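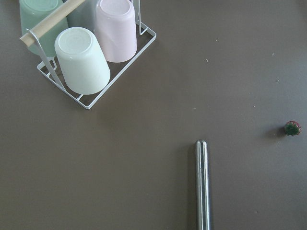 Is the Endov laser distance meter accurate enough for a measured survey of an old building?

For floor plans and sections drawn at 1/4 inch to the foot, the Endov is accurate enough, provided the diagonals are taken and the long runs are checked against a tape. For full-size details of windows, stairs and moldings you will still need a rule and a profile gauge.

Endov laser distance meter, reviewed
Driss Abou Zeid
11 November 2022

The test building was the Cervantes mill, a two-story brick workshop with living quarters at one end, put up in stages and altered at least twice. The gross area is 3120 square feet. The long elevation is 63 feet between outside corners by steel tape. None of the corners is square and the upper floor slopes toward the street, so the building shows up errors that a new office interior would hide.

Price and what you get

The meter cost $108 with a belt pouch, a wrist cord and a printed quick-start sheet. The full manual is a download. Power is two AAA cells, not included. There is a standard 1/4 inch tripod thread on the back, placed close to the bottom end of the body.

The reference point can be set to the front edge, the rear edge, the tripod thread or the fold-out end piece. The setting returns to the rear edge each time the power goes off. If you work from the tripod, this will catch you at least once. Mine put a false 3 inches into a whole set of room widths before the overlap between two rooms failed to agree.

Accuracy

The maker claims plus or minus 1/16 inch under good conditions. I compared it with a steel tape along the ground-floor corridor, indoors, at 10, 20 and 40 feet. The first two agreed within 1/16 inch. At 40 feet the meter read 1/8 inch long on three tries out of five. Part of that is the wall, which is limewashed rubble and not flat at the scale of the laser spot. A white card held against the plaster brought all five readings within 1/16 inch of one another.

Over the full outside length the dot could not be seen in daylight. I took that run at dusk, onto the same card clamped to the corner. The reading came to 63 feet 0 3/16 inches.

Dark and glossy surfaces are weaker. Tarred beams gave an error code on the first press about one time in four. Window glass returns the far side of the room, the pane or nothing, depending on the angle. Close the shutters or hold up the card.

Working speed

The survey took 373 readings over two days, including repeats. The memory holds only the last 20, so every figure was written straight onto the sketch plan. I prefer to work that way, but anyone expecting to collect a room and write it up afterward should look at a meter with more storage. There is no wireless link.

Readings take less than a second on light plaster and up to three on brick in bright light. The continuous mode is useful for ceiling heights: sweep the dot across the ceiling and the screen keeps the minimum and maximum. Use the minimum between parallel faces, the maximum for room diagonals into a corner.

The indirect height function works from a tilt sensor. On the gable it came out 1 3/8 inches low against a tape dropped from the attic window. I would use it for a rough section and nothing else.

Fractions

Units can be decimal feet, feet and fractional inches, or meters. In fractional mode the display rounds to the nearest 1/16, and sums of several readings are added after rounding. Over a long chain of piers and openings the rounding builds up. I switched to meters for the window bays and converted at the drawing board. Running dimensions from one end of the wall avoid the problem altogether.

Compared with the Ostix and the Pakamero

The Ostix has a camera sight, which solves the daylight problem on elevations. It is heavier and costs more than twice as much. Its accuracy indoors was no different in my tests.

The Pakamero is cheaper and smaller. It has no tripod thread and its front edge is rounded, so it rocks when set against a wall. Rear-edge readings were fine. Front-edge readings varied by 1/4 inch with hand position, too much even for small-scale plans.

Faults

The battery door is loose and opened twice in the pouch. The backlight goes off after ten seconds and cannot be set longer. The fold-out end piece has a weak detent at 90 degrees, and in deep window reveals it can be pushed past it without any click.

Recommendation

Suitable for plans and interior sections of small industrial and domestic buildings. Buy a target card and a short tripod along with it. Where most of the work is exterior elevations, the Ostix is worth the difference. The Endov stays in my kit for interiors, with a strip of tape over the battery door.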